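Firkine: notes on tidying small bedrooms

README, version 2

Welcome! Firkine is a collection of written notes about putting away games, toys and puzzles in small bedrooms, the kind where the bed is the biggest flat surface going and so everything ends up on it. If you have ever sat down on a game piece at ten at night, you are among friends.

The collection holds 1,907 notes. Each one covers a single tidy-up, from "there is a mess" to "there is less of a mess", written in everyday words by the person who did the tidying. We love these notes. Some are four words long and some go on for a page about the correct way to fold a play mat, and both kinds are useful.

What's in the folder

notes.csv — one row per note
rooms.csv — one row per room, with the size of the bed and what storage is close to it
games.txt — our list of game names, with the spellings people use for each
CHANGES.txt — what moved between versions

The columns in notes.csv

note_id: a number. Gaps are fine, they are notes we merged.
room: matches rooms.csv.
surface: bed, floor, desk, shelf or windowsill. If a game was spread over the bed and the floor, we put down wherever most of it was.
game: the name from games.txt, or "mixed" for those glorious heaps where three boxes have been tipped out together.
colour: the main colour of the loose pieces, if the writer gave one. Please keep the u when you add your own. We had "color" and "colour" in version 1 and the filters were a nightmare.
end_place: box, bag, drawer, shelf or "left out".
text: the note itself, spelling untouched.

Surfaces

Beds are our favourite part of the collection, and they get the longest notes. A doona or a loose sheet does funny things to small pieces. Flat discs slide into the creases, marbles head for the lowest spot, and anything close in colour to the bedding can be missed on the first pass and found on the second (or by a foot, at bedtime). Dark pieces on pale bedding get picked up early, so writers tend to mention them first. Bear that in mind if you are using the order of the sentences for anything.

Floors come next, then desks. The windowsill notes are few but lovely, and nearly all of them are about chess.

Hultbridge and Hattar

The rooms come in two sets. Hultbridge is the older set, mostly kids' rooms with a single bed along one wall. Hattar was added last December and has more shared rooms, with bunks, so there is a lot more about things falling down the gap. The two sets were written to the same instructions, apart from end_place, which Hattar writers could fill in twice if a game was split up. Those rows have a semicolon in them. Check for it before you count anything!

Cindex is the little lookup table at the bottom of games.txt. It ties each game to the pieces that should be in its box, so you can see at a glance whether a note finishes with everything accounted for. It covers the common games well and the card games badly. Help with card games would be very, very welcome.

Stand-up grid games

These have their own tag, "upright", because the frame and the pieces are really two separate jobs. The frame wants to be stood up or laid flat, the discs want to be gathered, and people disagree strongly over which goes first. Connect Four is the one we see most. A few red discs beside the blue grid, a yellow one lying on the sheet, another disc still sitting up in its hole — that is plenty to keep one note busy.

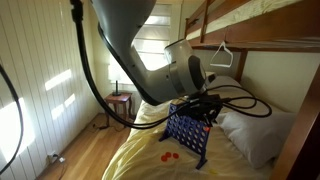
Pankaj Dubey wrote in to say that the discs should always go first, into a cup or a sock or whatever is handy, and that the tag ought to record whether any were still in the grid when it was lifted. He is right about the tag, and we have added a column called in_grid (yes, no, not said). On the sock we are staying neutral, though I tried it and it works a treat.

Known problems

In 7 rows the surface is blank. The writers didn't say and we didn't guess.
"Connect Four" turns up as "connect 4", "conect four" and "the dropping game". All of them map to one name in games.txt, but the text column keeps the original.
In_grid is filled in for Hultbridge only so far.
Rooms 2 and 5 are the same room before and after the furniture was moved. Treat them as separate if you care about storage, and as one if you care about the people.

Adding notes

Yes please! Write it the way you would tell a housemate. Name the game, say where the pieces were and say where they went. Leave out surnames and addresses. Send one note per tidy-up, even if it was a tiny one, and put the date in the file name like this: 2025-08-23. Sketches of unusual storage can go in the same email.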